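Two grippers in one simulator, the third weekend

October 2, 2021

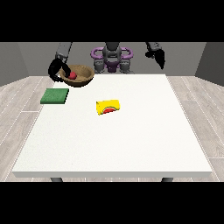 Last time I wrote that I would compare the two hands before I touch the controller again. This took me longer than I wanted. The simulator is the free version of Setora, and the two gripper models are the Katlow, with curved fingers, and the Trindade, with angular fingers. I have mounted one on each arm, so I can change between them without loading the whole project again.

The task is very simple. The small red ball must go out of the bowl and then back into the bowl. I chose a ball because it forgives nothing. With a box you can arrive a little bit crooked and the fingers will correct you. With a ball, a small mistake in height is enough and it rolls to the other side of the bowl, and then the planner has an old position and closes on air.

I ran 100 attempts with each gripper, always with the same start positions, which I mirrored for the other arm. The Katlow dropped or missed the ball 18 times. I will not give the number for the Trindade yet, because I found on Thursday evening that its friction value was still the default one from the import. So this comparison was not fair, and I must repeat it. I am a little angry with myself, I had the same problem in February and I even wrote a note about it.

What I can already say is about the shape. The curved fingers go down well along the inside of the bowl, but they need space at the rim. When the ball lies close to the wall, the outer finger touches the wood first and the whole wrist receives a push. I tried to reduce this with a softer controller. At stiffness 853 (the unit is the simulator's own, please do not copy it to a real arm) the push is almost gone, but then the hand arrives late and the ball has time to move. Below this value I did not like anything I saw.

The angular fingers are easier for the yellow box. They close flat on the sides and the box does not turn. For the green pad both grippers are bad, and I think it is the fault of my contact model and not of the fingers. The pad is too thin, so the tips scrape on the tabletop before they have a hold of it. I read in the Brastitia forum that some people lift the edge with one finger first and pinch after that. I would like to try this, but it needs a better camera view than I have now.

About the camera: I keep one fixed view from the front, over the table. It is good for watching and poor for measuring the height of the fingers. A second camera on the wrist costs me almost half of the simulation speed on my old laptop, so I switch it on only when I look for one specific error.

For the next post I will correct the friction, run the Trindade again, and put both result files in the download folder. If somebody has used the Katlow model with a smaller opening angle, please write me your settings in the comments.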